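Living With Loud Patterns (and Fixing Them When They Peel)

I've got a soft spot for big, bossy florals. Always have.

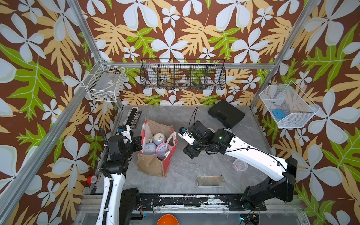 My nan had a hallway papered in orange poppies and I reckon it ruined me for beige forever. When we bought this place I lasted one winter with cream walls before I was up a ladder with a bucket of paste and a podcast going. Four rooms later, I've made most of the mistakes you can make with a patterned print, so you may as well have the benefit of them!

First up, buy an extra roll. Big repeats chew through paper like you wouldn't believe, as every drop has to line up with the one beside it and the offcuts get long. I ran short in the spare room, rang the shop, and the new batch came back a shade pinker. You can still see the join if the blind's up. Write the batch number on the inside of a cupboard door while you're at it.

Start with your favourite flower. Pick the one you want people to notice, work out where it'll sit on the main wall, then hang outwards from there. I started in a corner the first time and ended up with half a bloom jammed beside the door frame, looking sorry for itself.

Wash the walls before you do anything. Sugar soap, a big sponge, a rinse with clean water, then leave them overnight. In the kitchen I'd do it twice, particularly near the stove.

For a lifting seam, my neighbour Despina Ene taught me to use a kid's paintbrush. Dab a little paste behind the edge, wait a few minutes, press it back with a damp cloth and roll it gently with a seam roller. Wipe off any paste that squeezes out straight away or it'll dry shiny. If you've got a bubble in the middle, slit it with a fresh blade along the edge of a petal or leaf and the cut will all but vanish.

Greasy fingerprints by the light switch: a slice of white bread, squashed into a ball and rolled over the mark. Yes, really. It works on matt paper where a wet cloth would leave a tide line (try a hidden spot first, though).

Scuffs from chairs are harder. I keep a tin of coloured pencils, the cheap soft ones, and colour in the white bits where the print's rubbed off. Rusty browns are the easiest to match. Greens take a bit of mucking about with two or three pencils.

Leftovers are the fun part. I've lined drawers, covered the kids' schoolbooks and backed a bookcase. A leftover strip also makes lovely gift wrap if it's not too thick, although you'll want double-sided tape, and plenty of it.

Next job is the laundry, where I'm tossing up between banana leaves and something with parrots. My husband has asked for stripes. We'll see how he goes.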